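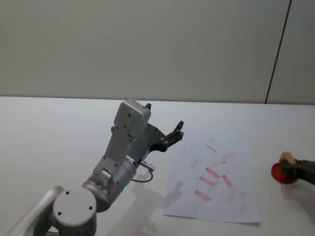
Stamp test sheet, wood block and round red object side, six marks on the paper.

Monday, December 30, 2024

Stamping trials for the Vatia card order, plain white stock. Red ink again, same bottle as September. The order is 500 cards, so I want the spacing settled before we cut into the good paper. Leave 2 inches clear at the top for the Girnumon name. Press for 5 seconds, lift straight up. Let each sheet sit 40 minutes before stacking.
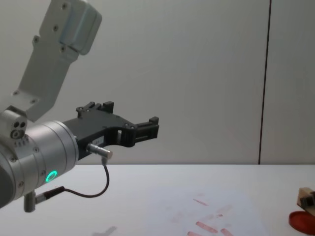
White table, stamping station.

Still to do: try the heavier stock from Vilelside, order more ink, wipe down the table. Almost out of scrap sheets, check the drawer under the cutter.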